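2 min read

April, after lunch

Spent the whole morning on the two hands again, and I'm starting to feel quite fond of them, which probably means I should let Naomi do the judging. We're still trying to settle whether the Halen wrist camera sits close enough to the fingers to be any use, or whether we go back to the Kernine one on its longer bracket. I ran 40 closes with each. The Halen lost track of the fingertip 4 times and the Kernine 9, so that's a point for being close in, though I'd like Kerubo to repeat it before I get too pleased with myself.
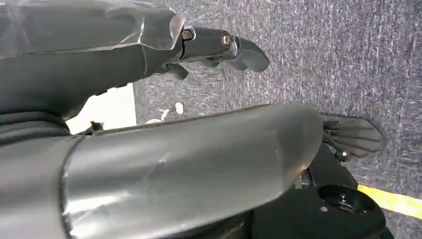
The thing that still bothers me is glare. That shiny silver forearm shell is lovely to look at and a real nuisance to expose for, and when I set the camera so the highlights behave, the dark grey fingers go to mush. Kerubo thinks a strip of matte tape along the top would fix it. I'd rather try the exposure lock in the Vusico software first (it's buried two menus down, under "scene", of all places).

Also, the first knuckle screw wants checking before every long run. Naomi has the small hex key in her drawer.

Tomorrow: same test with the lights at 900 lux, then write to Khaemba about a shorter cable.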